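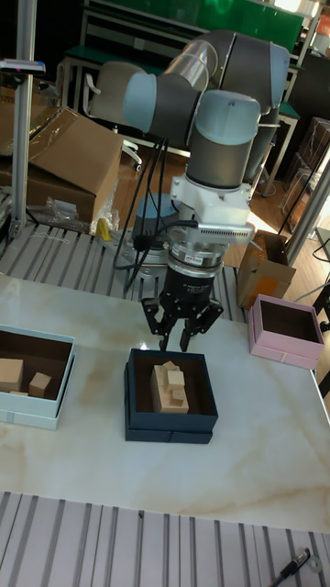 *Wodley Local History Club – Toys and Games pages*

**Toy blocks** are solid pieces, usually wood, used for building. The Wodley club holds 656 of them, mostly cubes and short bars from the Jemo works.

Maple and beech are common – both are hard and sand smooth. Pine is cheaper but dents.
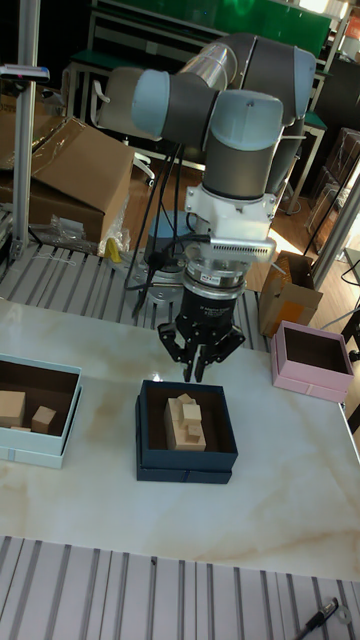 ## Sizes

Jemo cut its blocks to a base unit, with longer pieces at two or four times that length. Sets came in 15 or 40 pieces, and the larger one cost more to ship than to make.

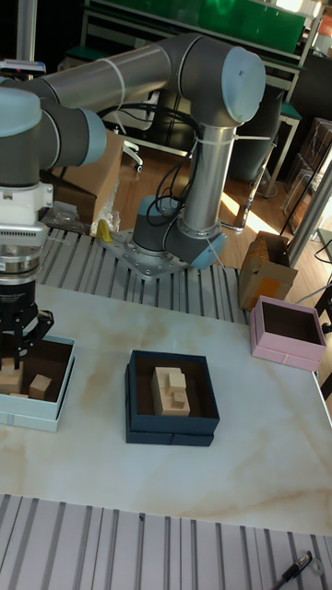
Lucía Figueroa writes that the 40-piece set was sold only by mail, and that hers came without a lid.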